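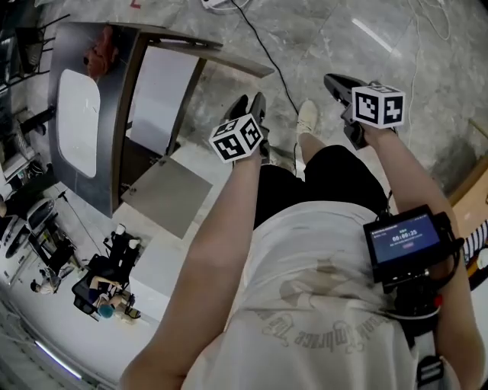 Ronutside Birthday Table: progress report to the Adomaitis Fund

Home | Reports | Funding | Get Involved | Contact

Short one this time, full accounts to follow. Second half of the grant arrived fine, thank you.

Where we are: 256 older people now signed up across Tornthorpe and Zadthorpe. All live alone or near enough. Each gets a card, a phone call, and a place at a shared lunch in their birthday month, family welcome. Target for the year was fewer than that so we're ahead on numbers, behind on drivers.

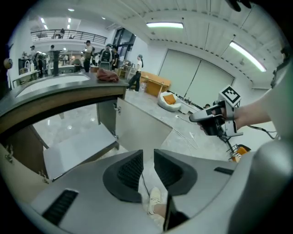
Submitted by the Ronutside project office, March

Lunches. Three held since the last report, two in Tornthorpe, one in Zadthorpe. The Zadthorpe one was the biggest, 50 seated, and we ran out of chairs before the soup. More relatives coming than we planned for. One son drove four hours and had not seen his mother since the summer before last. She made him do the washing up.

Cards. 790 posted to date, counting the reminder cards to families. The reminders work better than anything else we do. Cheap too. A few came back wrong adress, list is being cleaned.

Problems. Drivers, as above. Need more for the noon pickup, the evening ones are covered. Two people missed their own lunch in Tornthorpe becuase the pickup sheet had last month's times on it. Both rebooked, both got cake at home in the meantime.
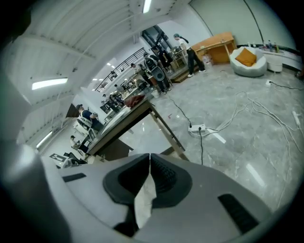
Birthday song is still a mess and guests have started to complain about not hearing the speeches. We'd like to spend part of the leftover equipment money on a small speaker and two mikes. A white arched ceiling with metal ribs looks great but it does nothing for anyone with a hearing aid, and fluorescent lights are hard on tired eyes, so table lamps are on the list as well. Quotes requested for both. Will stay inside the budget line.

Next: lunch dates for the summer to be fixed, new pickup sheet out to all drivers, family reminders moved to 3 weeks ahead instead of one. Receipts coming seperately. Please confirm if the equipment change needs a form.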